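A small plinth is a very good thing

18th December

I have been meaning to write about plinths for ages, and every time I sit down to do it I end up moving things about on the shelf instead, so tonight I've put my back to the shelf and I'm going to get it done before the tea goes cold.

It started with a pebble. A completely ordinary grey pebble from the beach at Womerora, the sort you pick up because it feels nice in your pocket and then find months later in the coat. It sat on the windowsill for most of a year and got dusted round. Then I stood it on an upturned egg cup, just to get it out of the way while I wiped the sill, and I swear it turned into a sculpture. Same pebble! I left it up there for a week and two separate visitors asked where I'd bought it.

So now I'm someone who puts things on other things. I've got a fir cone up on a block, a brass bell on a cotton reel and a very small jug on what used to be the foot of a lamp. My other half has started putting satsumas on them when I'm out of the room (they look wonderful, annoyingly).

What makes a good one

I've bought a few and made a few more, and I've got opinions now. The straight-sided block is fine, and if you only ever want one then get a block and be happy. But it's a bit of a lump. It looks like packaging. The round ones on a stem are prettier but the cheap ones wobble, and I've lost a glass bird that way and don't want to talk about it.

The shape I really love has a flat square plate on top, a thin round neck, and then a foot that spreads right out, broad and square, with sloping faces. It's got a waist, basically. The neck makes whatever is on top look lighter than it is, and the wide foot looks as though it means business. You can pinch the top plate from both sides when you want to move it, too, so you aren't grabbing at the thing you've put on it. I hadn't thought about that until I'd had one for a bit, and now I pick them all up that way.

I like them plain white as a rule. Then again I've gone a bit soft on a bold black and white pattern on the sloping part of the foot, something blocky, kept to a square with white left round it. It's a surprisingly big change for such a little patch. I'd leave the top and the neck well alone.

And they want a dark surface. I had all mine on a pale pine shelf at first and they just sort of melted into it. White on black is a different matter altogether, every edge shows. A plain white ball down by the foot is lovely as well, as a round thing to go with all those corners.
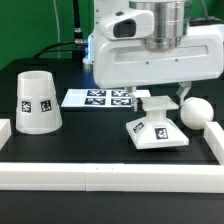 Making one at home

I'll tell you how I do mine, with the warning that I'm slapdash and you may well be better at this than me.

The foot is the fiddly part. I cut four sloping sides out of thick card, tape them together from the inside, and stuff the middle with scrunched newspaper and a handful of dried beans. The beans are for weight. My first one had no beans and the cat had it over before the paint had dried. Leave a small square gap at the top where the sides meet, because the neck goes down through there.

For the neck I use a bit of dowel, whatever I've got in the drawer. Push it right down until it hits the bottom card and glue it at both ends of its travel, if you see what I mean, at the base and where it comes out. Then go away. I always want to get on and stick the top to it straight off, and it always leans.

The top is a square of thin wood, or two squares of card glued together if you can't be bothered to saw. Draw lines corner to corner to find the middle. I used to do this by eye and I have a whole box of wonky ones to show for it.

After that it's filler over everything, smoothed on with a wet finger, left overnight, then sanded. I start with whatever rough paper is lying about and finish with the 600, which feels as though it's doing nothing at all and then you run your thumb over it and it's like an eggshell. Do the corners gently. I went straight through to the card on one and had to fill it again.

Paint

I've tried all sorts and keep going back to the Prumach chalky white, in the little tin. Gloss shows every dent, and I make a lot of dents. It takes 5 thin coats by my method, and I'm sure a patient person with a decent brush could do it in three. Let it get properly dry in between. If you want a pattern on the foot, do it on paper, cut it out and paste it on, then give it one coat of matt varnish. I tried painting one freehand back in June and it looked like a crossword that had been left out in the rain.

The black top, which was a bargain

The dark surface I'm so pleased with came from Gidey, the second-hand place behind the station. It's an old side table that somebody had already painted a horrible maroon. Two coats of blackboard paint and it was done, and I pinned a strip of white beading along the front so that round things stay put. That was meant to be purely practical and I now think it's the nicest bit. It finishes it off like the edging on a cake.

Do be ready for dust. Black shows all of it, plus fingerprints, plus cat. I keep a soft brush in the drawer and give it a quick once over in the morning while the kettle's on.

What's going up next

I've cleared the whole table for Christmas and I'm being strict about it: white things only, and a bit of green. There's a paper star, a plain candle that I won't be lighting anywhere near all that card, and a sprig of something from the hedge. The pebble has been moved to the bathroom until January and I do feel a bit guilty about it.

I'm also halfway through a tall one, same shape but with the neck stretched to twice the length, for a trailing plant. At the moment it falls over if you shut the door hard. More beans, I think, or a wider foot, or both. If you've made one that tall and it stands up by itself then please leave me a comment and tell me what you put in the bottom.

Oh, and a few of you asked about the little Stelura lights in my last post. Yes, they're the battery ones, and yes, they do eat batteries.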